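April 4, 2026

**Celorthorpe libraries to open bilingual reading collection for families in July**

CELORTHORPE - The Celorthorpe Library Service will open a bilingual collection for children and their families in July, with 1089 titles available for loan at the central library and two branches. The collection covers picture books, early readers and short chapter books, each of which carries the full text in English and one other language. Titles in which the second language appears only as a glossary or as single words have been left out.

The collection has been bought and catalogued under the Győri Reading Fund, which pays for children's stock and reading activities in the town. Books were supplied by Bikus, a specialist importer of children's titles. The catalogue records were prepared in Pruvance, the library management system the service already uses, so that existing borrowers will not need a new card or a separate account.

**What the collection contains**

Stock has been chosen for children from birth to the age of 11. Languages were selected using the home languages given by parents on the library membership form, together with requests made at issue desks. The first group of languages is Polish, Romanian, Urdu, Portuguese, Hungarian and Arabic. Further languages may be added when the stock is reviewed.

Each title is entered under both languages in the catalogue. A search for the English title and a search for the title in its original script will lead to the same record. Where a script other than Latin is used, a romanised form of the title has also been added. Books that open from right to left are marked as such in the record and on the spine label.

Spine labels use a two-letter language code followed by the reading level. The same codes will be used on the shelf ends and on the printed list held at each desk. 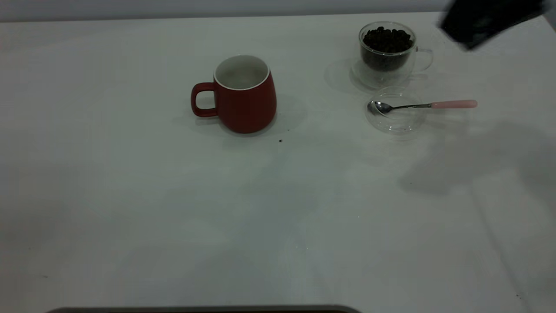

**Loans and reservations**

Items in the bilingual collection may be borrowed for 30 days and renewed twice, provided that no other reader has reserved them. A child's card may hold up to three reservations from the collection at one time. No charge is made for reservations, and no overdue charges apply to cards held by children.

Books may be returned to any of the service's buildings. Stock will move between the central library and the branches by the existing van service, and a reserved item will normally reach the chosen branch within three working days. Readers who have given an email address will be told when an item is ready. Others will be sent a letter.

Schools, nurseries and registered childminders in Celorthorpe may borrow from the collection on a group card. Group loans are issued for the length of a school term and do not count towards the limits on individual cards. Applications for a group card can be made at any desk and must be signed by the head of the setting or by a person acting for them.

**Reading sessions**

A programme of shared reading sessions will start in the same month. Sessions are intended for children under seven with an adult, and each will use one book read aloud in both languages. Copies of the book will be available to borrow at the end. Places are free but must be booked, either at the desk or through the library's online account pages.

The central library will hold sessions on weekday mornings and on Saturdays. Branch sessions will be held after school. The timetable will be published in June, after room bookings have been confirmed. Adults attending do not need to speak either of the languages used in a session.

Libraries staff have completed training in bilingual story reading and in handling catalogue searches in more than one script. A short guide for parents - covering how to choose a level, how to share a book when the adult reads only one of the two languages, and how to suggest a title - will be issued in print and as a download. It will be available in all languages held in the collection.

**Review of stock**

Loans will be recorded by language, level and branch. No information about individual readers will be used in the review, and the figures will be drawn from totals already held in Pruvance. The first review is planned for the end of the school year following the opening. Titles that are in heavy demand will be bought in further copies where they remain in print, and stock may be moved between branches if demand differs from one to another.

Suggestions for new titles may be made on the form at any desk. The service cannot accept donated books for this collection, as each item has to match the binding and text requirements set when the stock was ordered.

**Notes to editors**

1. The Celorthorpe Library Service runs a central library and two branches, and provides school loans and a home delivery service.
2. The bilingual collection is separate from the existing world languages stock for adults, for which loan periods and reservation rules are unchanged.
3. Sample catalogue records and a list of titles by language can be supplied on request from the library service press desk.

ENDS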